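The Odds and Ends Corner

I have been putting off writing this month's item, partly out of shame. You know how every home has one surface that collects whatever you're carrying when the phone rings? Mine got so bad in August that I couldn't find the kitchen scale, and I bake three times a week! I ended up guessing the flour for a loaf I'd promised to Benedita Magalhães, and she was very polite about it.

So Benedita and I made a pact. We'd each pick one messy surface, sort it properly, and report back here. She did her hall shelf and came away with 57 loose buttons and a key to a house she sold years ago. I asked for your worst corners too, and 6 of you wrote in from around Grirkstead, which cheered me up no end.

What I keep noticing is that it's the mix that defeats us. A drawer full of spoons is easy. A sponge next to a power strip next to a pair of gloves is hard, as each one belongs in a different room and you give up before you've walked to the first. And cables – don't get me started on cables. The butterfly wallpaper, on the other hand, I'd have in my own kitchen tomorrow.

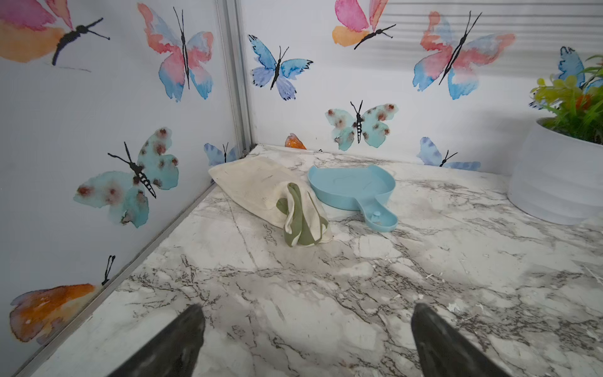
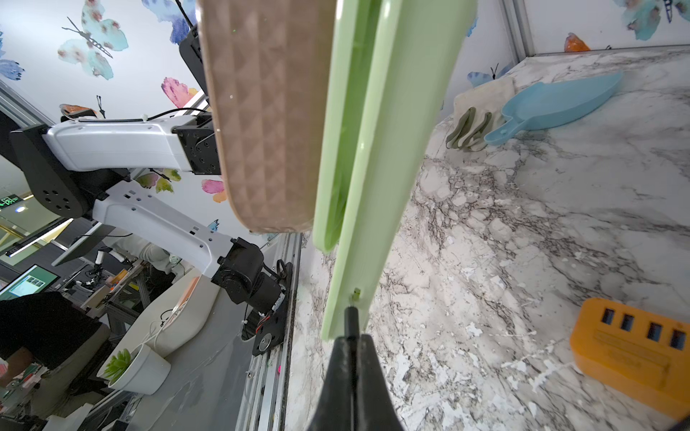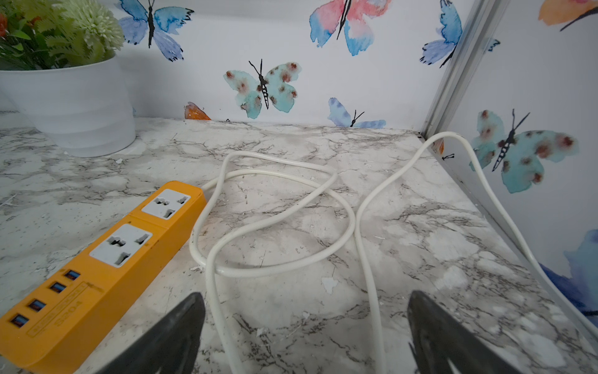
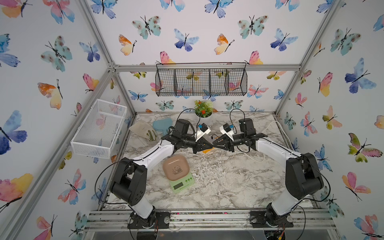
Do hanging wire baskets really help, or do they just move the mess up the wall?

They help if you give each one a single job and leave some room in it. A basket with compartments suits small stuff like sponges and cloths, and a plain open one is better for bulky things such as gloves. Mine went wrong when I started dropping mail in with the dishcloths, so the mail now lives by the front door (most of it, anyway).

Gonçalo Esteves wrote to say he coils every long cable into a loose loop and fastens it with a strip of old T-shirt. I tried it and I'm converted. Wipe the cable down first with a barely damp cloth, unplugged of course, and let it dry. His other tip is to keep the scale out on the counter and put everything else around it away. I've done that for two weeks and my bread is back to normal, so Benedita is getting a proper loaf this time.

Next month we're on to the cupboard under the sink. Send me your tips, and please be kind about mine when you see it – I haven't opened the left-hand door since spring.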